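Home > Kitchen > Serving & Trays > Reviews

Filed under: Small Kitchen Stuff, Trays

Last updated: May

I didn't plan on writing a whole review of a tray. But I've been using the Zoltitz small serving tray since winter, I've gotten more emails about it than about the stand mixer, and Hamish McKinnon (who used to share this column with me and still reads every word) told me to quit answering people one at a time. So okay, the tray!

It's the cream one with the rounded corners. It says Rabbit in loopy script up in one corner, with a little carrot-ish squiggle after it, and down in the opposite corner there's a bunny peeking up over the edge saying "hi" in a tiny speech bubble. I know. I'm a grown woman with a mortgage. I bought it for my niece's visits and then she went home and I kept using it every single afternoon.

The good part first. It's light enough to carry in one hand with a drink and a snack on it, and the rim, low as it is, does stop a cup from sliding off when you go down the step to my back porch. I've spilled plenty on it. Iced tea wipes right up with a damp cloth. Cherry juice I was worried about, but a squirt of dish soap and it came clean, even after I forgot it overnight. I wash mine by hand and the lettering hasn't faded on me so far.

The size is where you need to think a little. It holds a cup, a small bowl and a folded napkin, and that's your limit. I tried to do drinks for 4 people on it when Thiện Nghiêm and his family came over, and I ended up making three trips and finally just moving everything to the big table and letting people help themselves.

Which is how I set things up now when it's hot out, by the way. Ice in the big bowl, paper cups, fruit off to the side, and the tray for whoever wants to carry theirs away. Square cubes if you have the molds for them – they stack up nicely and seem to last longer in the glass than the skinny half-moons out of my freezer door. 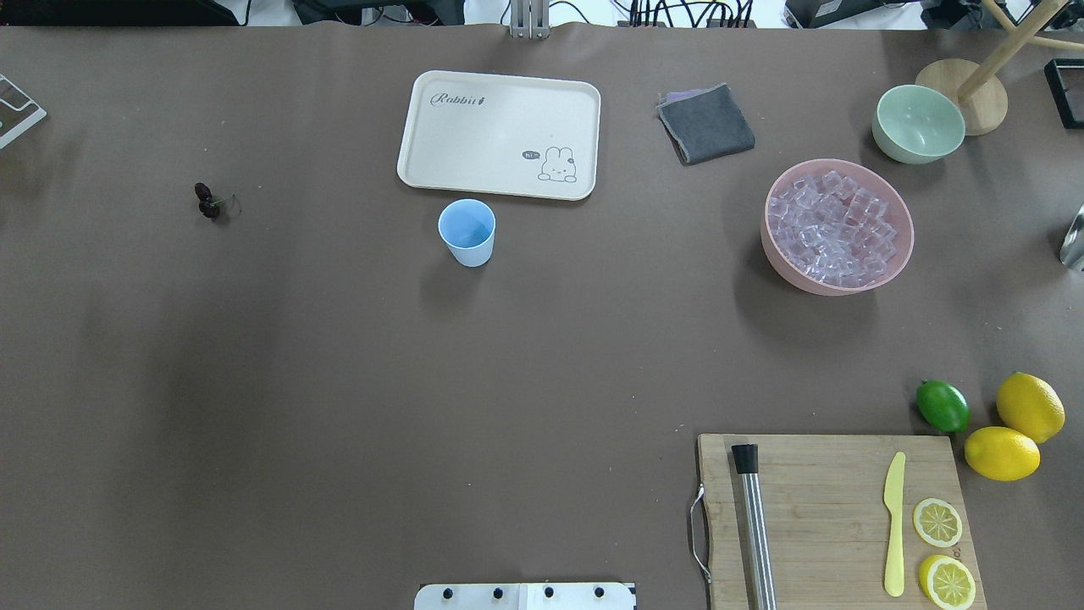 Can you carry a full bowl of ice on a tray this size?

I wouldn't. A big bowl of ice is heavy and the weight sits up high, so the tray wants to tip the second you turn a corner. Set the bowl on the table first and use the tray for cups and snacks.

Now the complaints. The rim is too shallow for a real spill. If a whole cup goes over, that drink is going on the floor, and a deeper lip would have fixed it. The surface is also on the slick side. Paper cups are the worst for this when they're nearly empty, and I've started putting a cloth napkin down first if I'm walking any distance. And a pale tray shows every crumb, so if you hate wiping things down you'll hate this.

I did compare it with the Rorum one my sister has, which is bigger and has handles. That's the better tray for hosting, no question. It's also a pain to store. Mine slips in next to the cutting boards and I forget it's there.

Would I buy it again? Sure, probably in the plain version if I were getting it as a gift for somebody who isn't into bunnies. For kids' snacks, breakfast in bed for one, or a bowl of cherries and a cold drink on the porch at 3 in the afternoon, it's been great. For a party, get the bigger one.

One last thing, for the couple of you who asked: the felt pads I stuck on the bottom were from the hardware store and they peeled off in the first wash. Don't bother with those. I'm trying little silicone dots next and I'll add a note when I know how they hold up.

Previous | Next | All Reviews | Contact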